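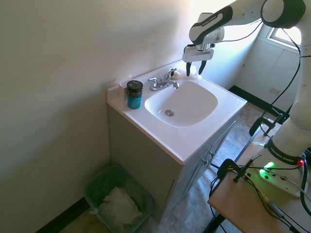

Week 2 notes, Domestic Water Supply (M. Correa)

Hard water, cont. Hardness = dissolved calcium + magnesium, given as mg per litre of calcium carbonate. Burkwood sample: 144. Moderately hard, so some scale but nothing dramatic. Mabaso borehole more than 300, very hard.

Temporary hardness: goes on boiling, leaves chalk (kettles, shower heads, taps). Permanent: sulphates mostly, boiling does nothing. Exam scripts mix these up every year, pls don't.

Softening. Ion exchange, sodium swapped in, resin needs recharging with brine. Keep one unsoftened tap for drinking.

Soap test for the practical: 50 ml sample, shake, wait for a lasting lather. Bring your own labels. Read the Hanix chapter befroe then, skip the bit on pumps.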